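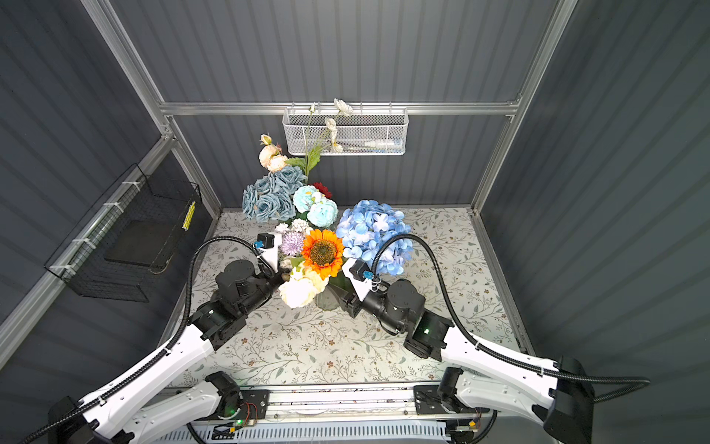
February - notes by the course instructor

Week 4: How color names grow up

Last week we ended on a question I love, so let's pick it straight up. Does a language start out with all its color words, or do they arrive over time? Most of the evidence says they arrive, and (this is the fun part) they tend to arrive in a similar order. Words for dark and light come first. Red is usually next. Green and yellow follow, then blue, and only later do we get brown, purple, pink, orange and gray. There are exceptions, and we'll meet a few of them after the break, but the pattern is strong enough to surprise everyone the first time they see it!

English shows the late arrivals beautifully. "Orange" was a fruit well before it was a color. "Pink" was very likely the flower first. "Violet" and "lilac" still lead double lives, and "mauve" came to us from the French word for the mallow plant.

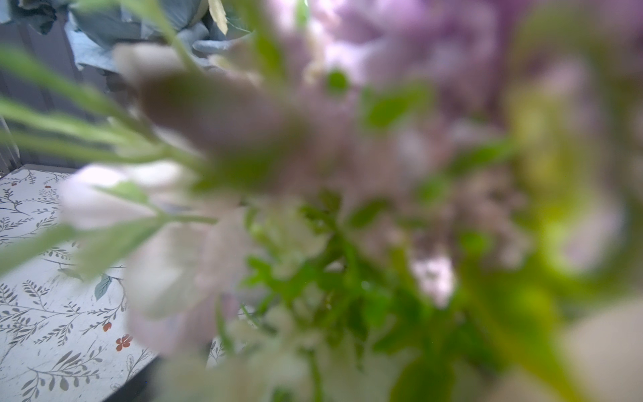 So a useful test, when you meet a color word, is to ask whether it still points at a thing. "Salmon" does. "Red" doesn't, at least not for anyone speaking today. Linguists call the second kind a basic term: short, known to all speakers, not limited to one sort of object. "Blond" fails on that last point, because you can have blond hair and maybe blond wood, but try buying a blond car.

Now go and look at a paint chart. The Gendari chart in your reader has 570 shades, and only 11 English basic terms to hang them on, so the makers have to borrow from food, weather, stone and garden plants. Mark each name as basic, borrowed or made up. I have done this with the Driltden chart too and the made-up names are a treat - "Amato Dusk" tells you almost nothing until you see the chip.

A word of caution on method. Having no word for blue doesn't mean people can't see blue. Naming and seeing are separate questions, and we need separate tests for them.

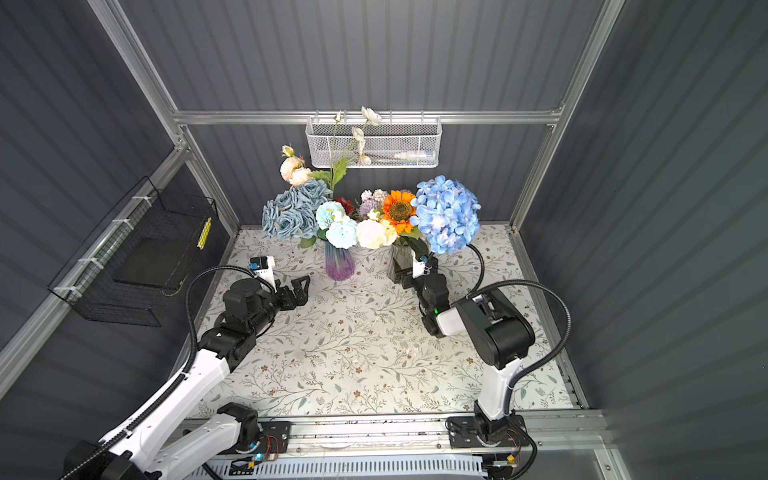 Clenitz objected in section that the two can't be kept fully apart, as Russian speakers, who have two everyday words for blue, are a little faster at telling certain blues from each other. Good point, and it's a real finding! The effect is small, though, and it shrinks when people have to juggle words in their heads at the same time. Read pages 200 to 211 before Saturday and bring your marked-up chart.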